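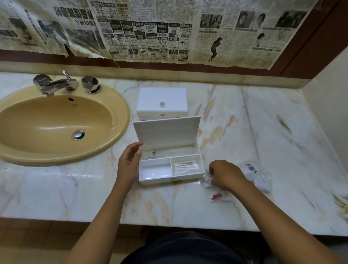
Home | Jobs | Field Notes | Contact

Reliability Technician, Amenity Handling – Luvar, Hendale site
Reading time: 1 min

The Bistutel arm failed 71 of 300 restocking runs in August. Most faults were grip losses on clear plastic packets. In two runs the arm kept closing after contact and cracked a box lid. It has been locked out of guest bathrooms since.

You will review 2,321 logged grasps, reproduce the over-close fault and rewrite the force limits. You will also restock vanity boxes by hand as the baseline.

Required: force sensor calibration, lockout training, clear fault reports. Night work – some.

Apply by 7th February.

Comments (2)

rashti_tech: Is the stop circuit separate from the gripper controller?

Luvar Hiring: It is now. The August units shared one.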